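Search tickets

Ticket 237: Watkins Dental, autoclave stops mid-cycle
Lyle Kincaid, 13th January

Great news to start, the Nimo in room 2 powers up fine! It still quits 23 minutes in with a door fault. 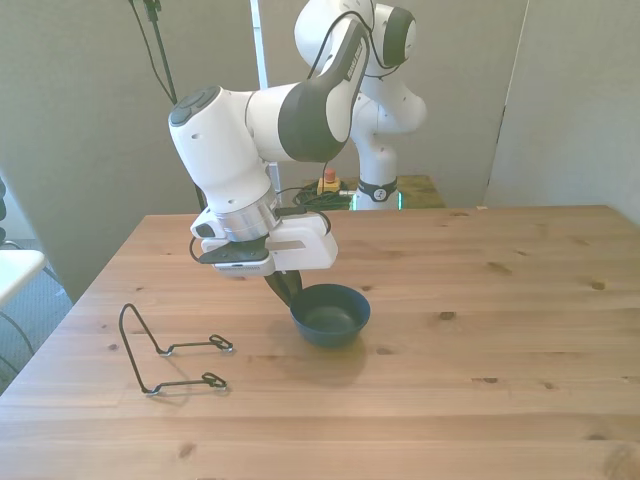
Danai Triantafyllou: Try the door gasket first. Wipe it, reseat it, run it empty.

Did that, and it got all the way to drying. So close!

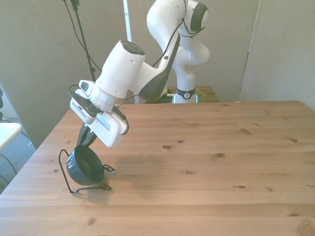
Photo: Onoleo

New gasket ordered from Nirkia, and I can't wait to fit it.
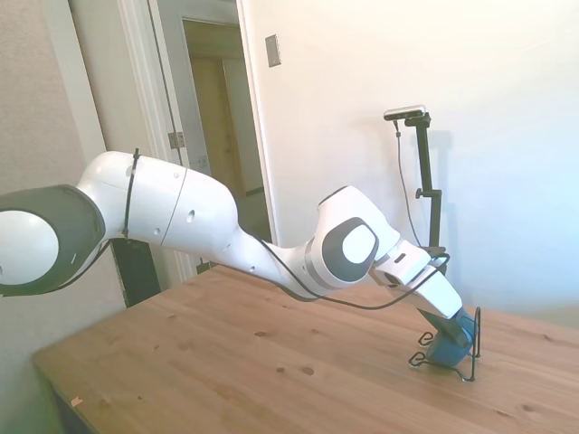 Next steps

Fit gasket, run a spore test, recheck in February.

Contact | Back to top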